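Troreck mail forwarding: my experience after one year

I moved between two countries and I needed an address where my letters could arrive without me. A friend gave me the name of Troreck. I have now used the Personal plan for one year, so I think I can give a fair opinion.

Opening the account was simple. You send a copy of your passport and one proof of your home address, and then you wait. My documents were accepted after 3 days. The address has a street name and a suite number, and my bank did not complain about it.

When a letter comes, you receive an e-mail with a scan of the envelope. You can ask them to open it, forward it or shred it. I have received 819 pieces of mail in this time (I run a small shop for used books, so there are many returns slips), and only two were put in the wrong account. Both were corrected after I wrote to support.

The weak point is parcels. The storage is free for a short time only, and the reminder comes late, so in August I paid a fee I did not expect.
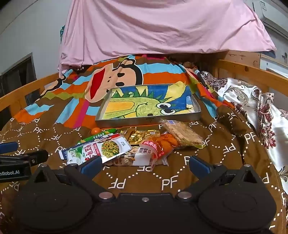 Csenge Farkas: I had the same problem with the storage fee. I wrote to them and they returned half of it, so please try. But they did not change the reminder.

Thank you, Csenge, I did try after your comment and I got the half too.

Before Troreck I was a customer of Ondport. Their monthly price is lower, but every scan is paid separately, and with my amount of mail it became nearly the double. For a person who gets a few letters in a month, Ondport is maybe the better choice.
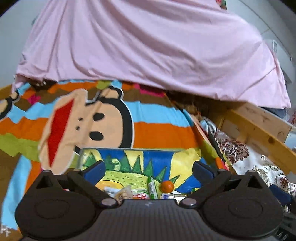 The forwarding itself is done once a week, or sooner if you pay extra. I always choose the weekly one. The envelopes are strong and the customs form is filled in correctly, also for books. I would like to have a phone number for support, but there is only e-mail, and the answer usually comes the next morning.

I renewed my plan for the second year.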